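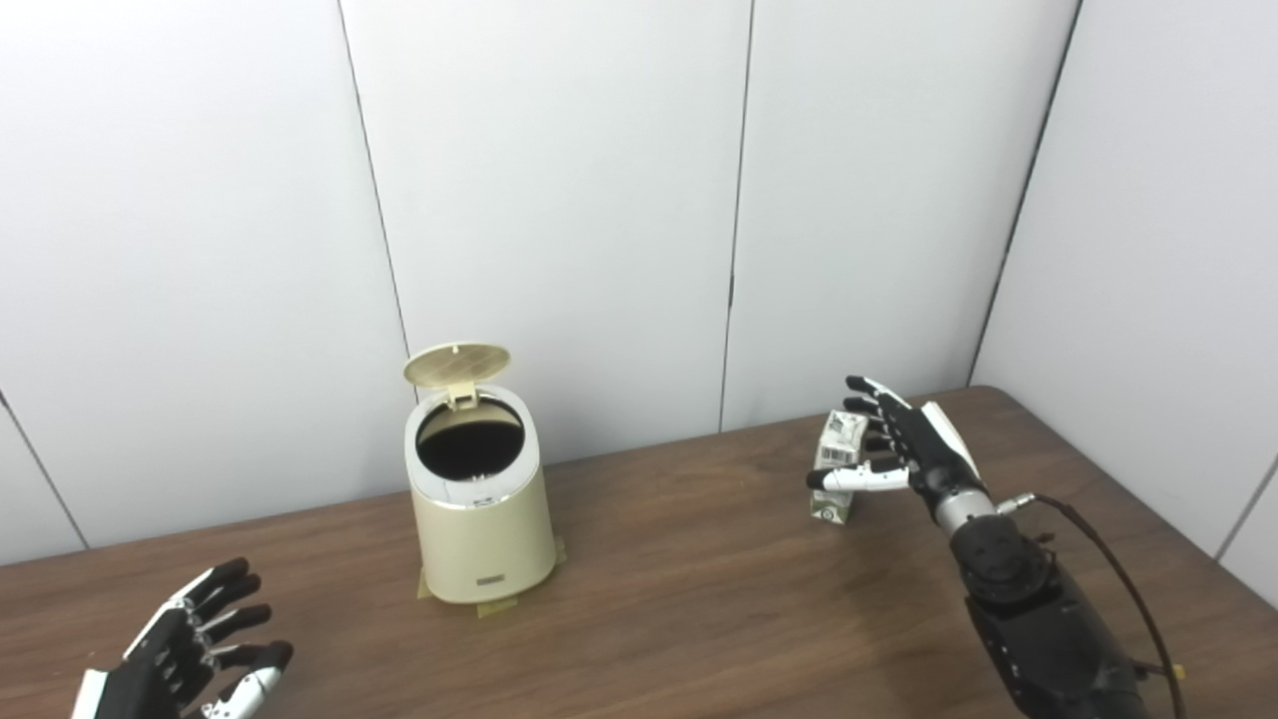

Bindu Krishnan在Sindora做保洁主管，管的是Cakari办公园区的茶歇区和员工餐厅。她手下的人分早晚2个班，早班收餐台、换垃圾袋，晚班做深度清洁。今年秋天起，她的排班表上多了一栏，叫“示教”。

这一栏对应的工作在二楼一间隔出来的小房间里进行。早班结束以后，轮到的员工上楼，坐到操作位上，带着一套双臂设备练习收桌子：把喝完的饮料盒拿起来，放进桌上的小垃圾桶，再把零碎的纸和包装收走。设备和软件由Omerović提供，这套系统叫Trisau。Sindora出人、出场地，也出需求。

我们的谈话安排在她交接班之后，地点是餐厅靠窗的一张桌子。她带了一本硬皮本子，里面记着每天谁上了楼、谁没上、为什么没上。

问到最初是谁提出要做这件事，她说是公司总部。“通知下来的时候写得很简单，说园区要试自动化，请各主管推荐人选。我第一个问题是，推荐去做什么？是去教它，还是去让它替掉？通知里没写。我打电话问，对方说先教。”

她把通知念给班里的人听，当场没有人报名。过了几天有两个人私下找她，一个想知道坐着上班算不算工时，另一个想知道做得不好会不会扣钱。她把这两个问题报了上去，得到的答复是算工时，不扣钱。之后报名的人才慢慢多起来。

园区的茶歇区有248个座位，午后最忙。Krishnan说，外面的人以为保洁最累的是拖地，其实她班里的人抱怨最多的是收桌子。“弯腰，伸手，拿起来，扔掉，再弯腰。一张桌子没什么，一个下午下来，手腕和腰都不行。我们这里有一位大姐，右手腕戴护具戴了三年。”

按她的记录，最忙的一周，茶歇区收走的饮料盒和纸杯是2,280件。这个数字是为了和Omerović谈合同才统计的，以前没有人记。她说班里的人看到以后反应很平淡，只有一个人说了一句，怪不得。

示教的要求比她预想的细。头一个星期，操作员按自己平时的习惯来，怎么顺手怎么收。工程师看了记录，说同一个动作每个人做得都不一样，有人从上面抓，有人从侧面夹，有人先把盒子推到桌边再拿。他们希望能统一一些。

“我跟他们说，统一可以，但你们要先告诉我哪一种是对的。他们说哪一种都行，只要稳定。我说那就按我们的人最不伤手腕的那一种。”Krishnan说，“后来写进操作说明里的，就是从侧面拿，拇指在前，其余的手指在后面。这是我们班里的老办法，新人来了第一天就教。”

还有一个问题是捏多紧。人拿一个饮料盒，不会去想力气。里面还剩一点饮料的盒子，捏重了会从吸管口冒出来，弄得满手都是，桌子也得重新擦。保洁员都知道先轻轻掂一下。操作员坐在设备后面，掂不出来，只能靠看。有几位在这件事上很不适应，练了几次就退回原来的岗位了。Krishnan没有劝他们。“愿意做楼下的活，就做楼下的活，我在本子上写‘不适合’，不写‘不合格’。这两个词报上去，结果是不一样的。”

示教的人每班要完成200次有效动作，做完为止。做得快的提前下来，可以休息到下班。这条规矩一开始引起过争执。留在楼下的人觉得不公平：同样的工时，楼上坐着，还能早收工。楼上的人觉得委屈，说盯着那两只手，眼睛比拖地还累。Krishnan的办法是轮换，一个人连续示教不超过一周，下来以后至少隔一周才能再上去。她承认这样一来进度会慢，Omerović那边提过意见。

“他们希望固定几个熟手，数据好看。我理解。可是固定了，这几个人就不再是保洁员了，那他们是什么？工资按哪一档？将来项目停了，他们回不回得来？这些没有说清楚之前，我不固定。”

工资的事到现在只解决了一半。示教时段有一笔补贴，按小时算，跟着工资一起发。岗位名称没有变，合同也没有变。Krishnan向总部递过一份书面建议，要求增设“操作员”这个岗位，写明培训时间和晋升办法。总部回复说等试点结束再议。她把回复夹在本子里。

试点的第一次内部评估在2020年12月13日交了上去。报告她看过，里面写动作成功率、单次耗时、中断原因，写得很全，关于人的部分只有一段。她在后面附了两页意见，主要讲三件事：午后高峰的人手不能因为示教减少；操作位的椅子要换，现在的椅子没有扶手；中断原因里的“操作员失误”应该再分细，有些是桌上的东西摆放不当，有些是垃圾桶本身的问题。

垃圾桶的问题她说得比较久。餐厅里用的桶大，放在地上，推一下就能挪。示教用的是小桶，摆在桌面上，开始的时候手一碰就歪，一歪这一次就作废。后来有人用胶带把桶底粘住，问题就没有了。她认为这件小事很能说明情况：“在楼上把桶粘住，当然好做。楼下的桶会被人踢，会被椅子挡，盖子有时候是关着的，有时候袋子没套好。Trisau要下楼，先得过这一关。我跟工程师讲，他们说知道，一步一步来。”

她不反对一步一步来。在她看来，机器近期能承担的是固定台面上的一小部分活，比如咖啡角旁边那一排高台。那里的东西种类少，位置也差不多。如果这一块能交出去，早班就能腾出一个人去做洗手间和楼梯间，那两处长期缺人。

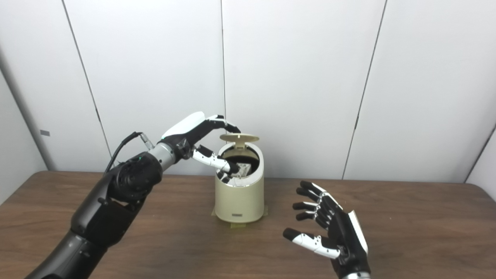
也有人对这个算法有保留。早班的一位同事在旁边听了一会儿，插进来说，腾出一个人是纸面上的讲法，以前换洗地机的时候也讲过，后来有人离职，空出来的位置就没有再补，活还是剩下的人分。她说自己愿意上楼示教，补贴也拿，但是不相信“腾出来”这三个字，除非白纸黑字写明编制不减。

Krishnan没有反驳。她说洗地机那一次她还不是主管，情况属实，所以这一回她要求把编制写进试点协议的附件。附件目前是草稿，Sindora法务看过，Omerović认为这是Sindora内部的事，不需要他们签字。她觉得这话有道理，她只要自己公司签。

那位同事又补充了一点。她说示教以后，自己收桌子的动作变了，会不自觉地放慢，先看清楚东西朝哪边，再伸手。她认为这是好事，手腕没有以前那么疼。不过也因此被催过，说她午后收得慢。Krishnan说这件事她已经在班会上讲过，高峰时段按楼下的节奏，不能把楼上的习惯带下来；护手腕的拿法可以保留，那个不影响速度。

谈到年轻人和年纪大的人有没有差别，Krishnan说有，但和大家想的不完全一样。年轻人上手快，头两天就能摸清操作杆的脾气，可是容易嫌烦，做到后面注意力散了，作废的次数就多。年纪大一点的，头一个星期很吃力，过了这个坎反而稳。班里目前作废次数最少的一位五十多岁，此前没有用过电脑，开机关机还要旁边的人提醒。

语言也是一个障碍。系统界面是英文的，提示音也是英文的，班里看得懂的人很少。Krishnan自己做了一张对照表，把常见的提示翻译出来，贴在操作位旁边。Omerović后来要走了一份，说会考虑做进下一版。到我们见面的时候，下一版还没有到。

我问她有没有考虑过自己转去做这一行，比如专门管示教。她说有人问过，她没有答应。“我会管人，会排班，知道桌子怎么收。机器那一套我不懂，懂一点皮毛。要是有一天公司设了这个岗位，我希望从班里出去的人来做，我给他们写推荐。”

她随后翻开本子，给我看下一周的安排。示教那一栏填了四个名字，其中一个划掉了，旁边写着“孩子发烧”。替补的人还没有定，她说下午要去问一问晚班。

试点原定做到年底，现在看来会延长。延长多久，总部没有给日子。操作位的椅子已经批了，带扶手的，还在等货。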